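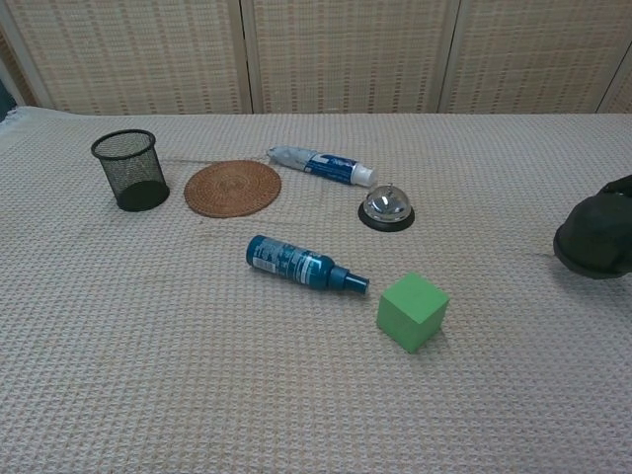
So let me start with the part of the job I love the most, and it's the part that looks like nothing at all when you walk past it. Teaching a robot by remote control is mostly one person, very patiently, moving an arm through a task so that the machine has something to copy later. (Leave the slide up for a good while, people like to look at the objects.) We set out ordinary household things for it — a pen cup, a tube of toothpaste, a desk bell, a spray bottle lying on its side — and every one of them asks for a different kind of hand. I usually ask the room which one they'd pick up first. Most folks say the green foam cube, and they're right, it forgives you almost anything. Then I ask about the rattan coaster, lying flat on the cloth, and I let them think about how they would get a fingertip under it. Wait for the hands. Someone always mimes it.

Say hello properly here if I forgot to. Thank the Finemari people for having us, and for the coffee.

What we mean by a demonstration. Go slow on this one. One demonstration is one full run of the task, from the arm resting to the arm resting again. At Rulgate we collected 900 of them over the spring, and we kept 442. I know that number makes people wince. It made me wince too! But when I went back through the ones we dropped, they were mostly runs where the operator changed their mind halfway, reached for one thing and drifted off to another, and a learner can't tell a change of heart from a technique. I would like to spend a minute on that, because it's the question I get most in the hallway afterward.

The two ways of showing. By hand first: you take hold of the arm itself and walk it through, like helping a child with a shoelace. It feels lovely, you feel the weight and the joints, and you get the hang of it in minutes. The trouble is that your own hands and sleeves are all over the camera view, and you push harder than you think. Then remote: you sit with the controller, the arm follows, and the view stays clear. It takes longer to learn. My first afternoon on it I could not have stacked two pillows. Give it a couple of weeks and something settles in your shoulders and you stop thinking about your own hands.

(Demo clip from Plillora goes in here if the projector is behaving. If it isn't, just tell the spoon story and move on.)

Some things I wish I'd known in May, in no special order. Move a little slower than feels natural, but keep moving. A long pause in the air gets learned as part of the job, and then you have an arm that stops and hangs there every single time, at the same spot. Shift the objects between runs, even by a hand's width, and turn them too. Let a few recoveries in. If you miss the grasp, go back and get it calmly and keep the recording. We used to throw those out and I'm sorry we did.

And rest! Two hours at the controls is my limit, and I've been at it a while. By the end of a long Monday you can see it in the paths, they get wobbly and short-tempered.

Short bit on Menon, only if there's time. It's our little review tool, and all it really does is play runs side by side so two people can say yes or no without hearing each other first. Mention that we argue about soft objects more than anything else. Don't open the settings page on stage again.

Questions. If it's quiet, ask who in the room has taught somebody to drive, and take it from there. Repeat each question into the mic, the back rows couldn't hear last time.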